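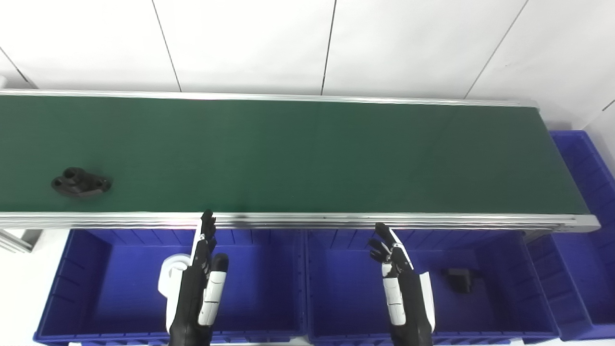 Turnis is a word list of shop-floor terms in Italian and English, compiled by Ornella Pace and Tarun Shakya. Version 18 has 3700 entries, one per line, UTF-8, tab-separated. Multiword terms get a single entry under the head noun, so a belt conveyor with a green belt and an aluminum side profile is covered by "conveyor, belt" and "profile, side" – color is never indexed. Regional variants are in variants.tsv. About 200 entries still lack a gender tag. Send corrections to Lucrezia Bianchini.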